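Open day report: teaching grippers to handle clothes

Members who signed up in May for the Pranel visit finally got their outing on 9/9/23. There were 19 names on the list and 16 of us went. The coach left late and we missed the welcome talk, but the demonstrations had been held back until we arrived.

Pranel collects handling data for Wurkaseo, who want to train a robot arm to tidy clothes. The work is done by people using grippers held in the hand. Each gripper has yellow fingers and its own sensors, and the operator uses one in each hand, much as a two-armed robot would. The morning was given over to a blouse with a rounded collar, worked on over a woven mat in a furnished room. 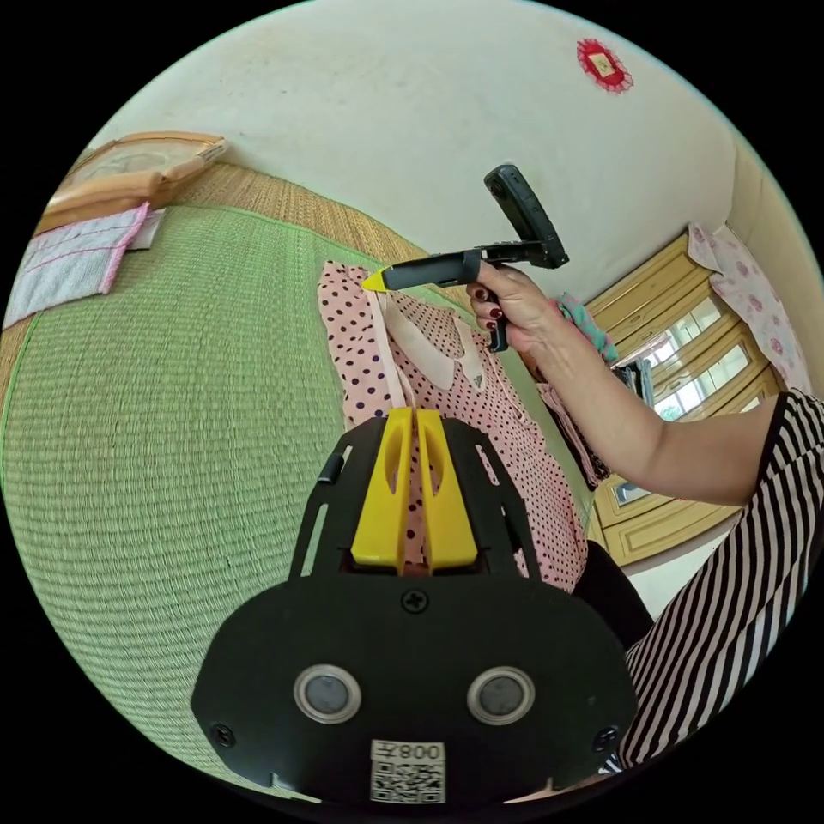 Niskanen thought the collar was the wrong place to start, and said so during the questions. A shirt should be picked up by the shoulder seams, as anyone who irons would do it, and a machine that learns from collars will stretch them. The operator replied that they record several ways of picking up the same garment and the shoulder method is one of them.

We were then allowed to try for ourselves. The grip is like a pistol grip and you squeeze to close the fingers. Picking up is the easy part. Letting go where you meant to is harder, and most of us dropped a sleeve on top of the bit we had just smoothed out. Thin cotton was worse than towelling. You are asked to move slowly and to keep the gripper pointing at the cloth, and if you make a mistake you carry on and put it right, as those attempts are kept too. 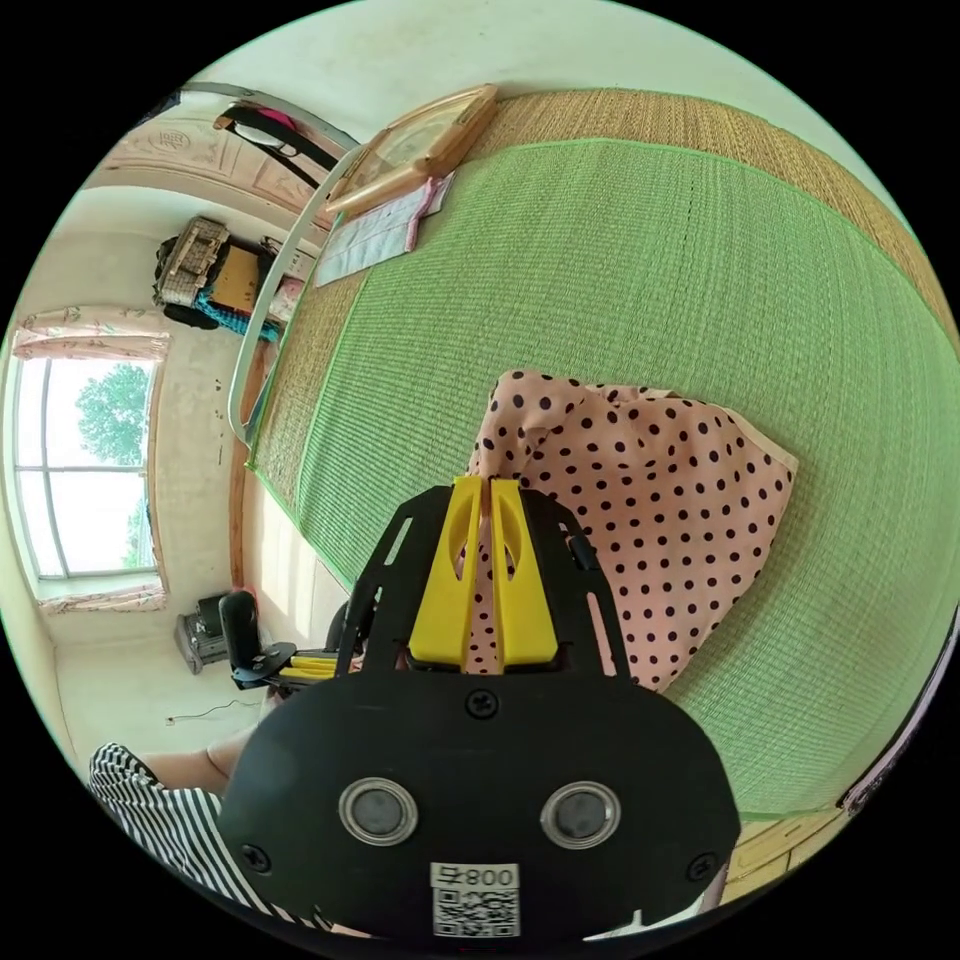
A full set for one garment is 300 attempts, and Wurkaseo has asked for 1,000 on blouses before moving on to trousers. Operators change over when their wrists get tired. We asked when a robot would be doing the job by itself and were given no date.

Lunch was sandwiches in the upstairs room. The afternoon session on Rivever, the software used to sort the recordings, was mostly slides and ran over, so the tour of the workshop was cut short. Pranel has offered us a second visit to see it properly. Please give your name at the next meeting if you would like to go, and say whether you need a seat on the coach.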